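I put off buying an automatic coop door for years. My old setup was a sliding hatch on a string, and it worked fine as long as I was home at dusk to pull it. Then I started picking up evening shifts, and I was calling the house from the parking lot asking if somebody could please go shut in the hens. So in September I gave in and ordered the Cuson door, the battery model with the light sensor, and I've been running it on my smaller coop ever since.

First thing, it's heavier than I expected (in a good way). The panel is metal and slides up and down in two side rails, and the whole thing comes already put together. You cut your opening, hold the unit up, drive the screws and you're pretty much there. It took me an afternoon, but I'm slow and I stopped to hunt for a drill bit. The instructions are one folded sheet with tiny drawings. I got more out of the Sallanlow poultry board, where a guy had posted his whole install with all his mistakes left in, bless him.

My hens took 3 nights to trust it. The motor makes a low whirr that they did not care for at all, and on the first evening I had seven birds standing out in the run giving me the look. A handful of scratch inside fixed most of them. Simon, my Polish rooster, held out the longest and had to be carried in under my arm, complaining the entire way!
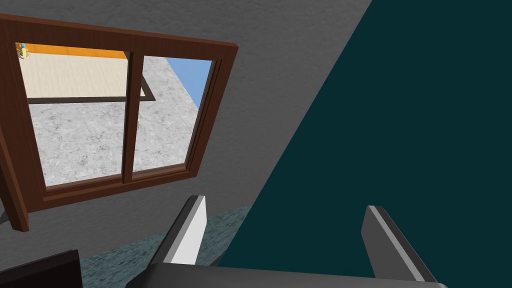 Brown window frame, two panes, in a gray wall.

Now the light sensor. On clear days it's great. On dark, rainy afternoons it wants to close way too early, and I had a couple of hens locked out in the wet before I figured out you can set a delay. It goes up to 40 minutes, and I keep mine near the top of that. You can also skip the sensor and use the timer, but then you're changing it every few weeks as the days get shorter, and I know myself, I won't do it.

The safety stop works, at least on my hand and on one very fat Orpington. It bumps, backs up, waits a bit and tries again. I'd still want to watch it with bantams or half-grown chicks, they don't weigh much and I haven't tested it on anything that small.

What I don't like: the battery cover is held on with 2 screws so small I've already lost one in the bedding. And there's no little light on the outside to tell you it closed, so I still walk out with a flashlight more nights than not. The Morkness door my neighbor has does show a light, and you can see it from her kitchen. Hers costs a good bit more, though, and she's had trouble with the track icing up. Mine hasn't been through a hard winter yet, so ask me again in the spring.

Would I buy it again? Yep. I'm already eyeing a second one for the duck house, if I can get the ducks to go in there in the first place.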